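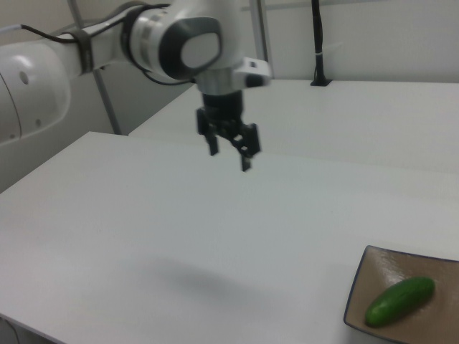 Evening drop-in at Unmont: notes for the partners' meeting
February 27, 2023

Slide 1 – hello

Say who I am, thank the hosts, check the back row can hear. Fourteen minutes, then questions. Don't read the slides out!

Start with the kitchen. When we opened the doors at Unmont in September we had a kettle, two toasters and a rota that fell apart in the first fortnight. The toasters did more for us than the leaflets ever did. Young people came in for toast and stayed to talk, and I still love that this is how it began.

Slide 2 – who comes

Ages 13 to 19, mostly from the streets between the canal and the ring road. 373 young people through the door so far. Some come once. 37 of them come nearly every night we're open, and I could talk about those 37 until the building shuts.

Point to make slowly: we don't ask why someone has come. The form is name, age, an emergency contact and anything we need to know about health. Schools can refer, parents can ring up, but most just turn up with a mate.

Slide 3 – what an evening looks like

Doors at half four. Food by five. Homework table in the small room, music in the big one, and the quiet corner with the awful brown sofa (they voted to keep it).

Mentoring runs alongside. Each mentor has no more than four young people and sees them every week, same evening, same time. We tried swapping mentors about in the autumn to cover gaps and it was a mistake. Say so plainly. Two lads stopped coming and it took weeks of phone calls before one of them came back.

Slide 4 – Hiebert

Hiebert is our summer and half-term project, for the ones who've been excluded or are close to it. Small group, mornings only. They plan the week themselves, with a budget, and they have to agree on it. The arguments are loud and brilliant. Last half-term they spent most of the money on a bike repair day for the whole estate and I was so proud I had to go and stand outside for a minute.

Pause here. Ask who in the room runs something in the holidays – hands up.

Slide 5 – what we've learned

2234 meals served. I like this number more than any other on the slides.

Late buses matter. When the last one was moved earlier, our numbers dropped that same week. Codus now lends us a minibus and a driver for the far side of town, and the regulars are back.

Parents want a phone number with a person at the end of it. We have one mobile, it gets passed round the staff, and it works.

We're still poor at reaching girls over 16. I don't have an answer yet. If anyone here does, find me at lunch, please!

Slide 6 – next

Zeritance opens after Easter: a second site, two evenings to start with. We need mentors who can promise a year. Training is four evenings, checks are paid for, travel is paid back the same month.

If there's time, tell the story about the talent night and the broken microphone. If there isn't, go straight to questions.

Sign-up sheets are by the door, pens in my blue bag.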